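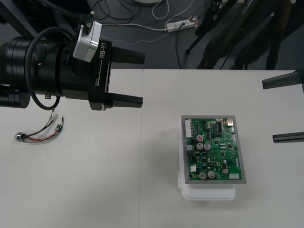
How many recordings does a learning system need before it can plug a wire harness into a circuit board? At Fedgate the current answer is 600 for one harness and one board type, and the people there expect to revise that figure once the next training run has been scored.

I spent a morning in September at the company's site in Coltow, on a visit arranged for members of our assembly engineering group. Fedgate makes control boards for heating equipment and has been collecting examples for its own handling model since the spring. Radwa Bennani, who runs the recording work, met us at reception and took us straight through.

The production hall was the shorter part of the visit. Boards arrive from the solder line already tested, and the harnesses are still fitted by hand. Cable work is the last manual step on the line, mainly on account of the variation: a bundle of thin wires does not lie the same way twice, and a fixed program which copes with one lie will fail on the next.

The recording room is on the first floor. Two arms face each other across a white table, each with a two-finger gripper. An operator drives both arms by hand from a leader rig and the system logs joint positions, gripper opening and the camera streams together. One attempt is one episode. Episodes are capped at 90 seconds, and anything longer is stopped and discarded.

The protocol fits on one side of paper. The board goes down to the right of the seam in the table top, on its plastic box, and the operator changes its angle slightly between episodes. The harness goes down on the left and is dropped into place, never arranged. After 40 episodes the operator changes over, as styles of movement differ and the model should not learn just one of them.
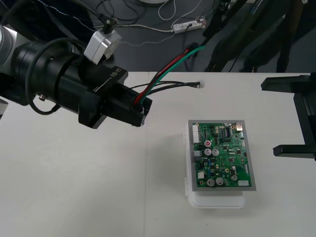

Bortolotti, from our own group, remarked at this point that he would have expected failed attempts to be thrown away, and asked what share of them was kept. The reply was that failures are kept and labelled if the operator recovers within the same episode - a missed grasp followed by a second try is considered useful. Failures without recovery go into a separate store and are not used for training at present.

Labelling is done in Clorelska, a tool written in-house. It shows the streams on a common time line and the reviewer marks the start of each phase: approach, grasp, transfer, insertion, release. Reviewing takes nearly as long as recording. Bennani regards this as the main cost of the project and would sooner hire a second reviewer than buy another pair of arms.

Some points I noted for our own use:

Camera mounts are checked at 8 a.m. and again after lunch. A mount that had slipped went unnoticed in June and cost them two days of data.

Blinds stay down. Daylight shifts on the table top had more effect on the model than changes to the board angle.

Gripper force is logged, but the present model does not read it. They intend to add it for the insertion phase.

Questions afterwards dealt mostly with transfer to other boards. There is no result yet. A second board type with a different header position is planned, starting from the existing model and a much smaller set of new episodes. I asked whether the logging format would be published and was told that it had not been discussed.

The visit finished at half past twelve. Parking at Coltow is limited, and anyone going on the next date should use the gate on the canal side.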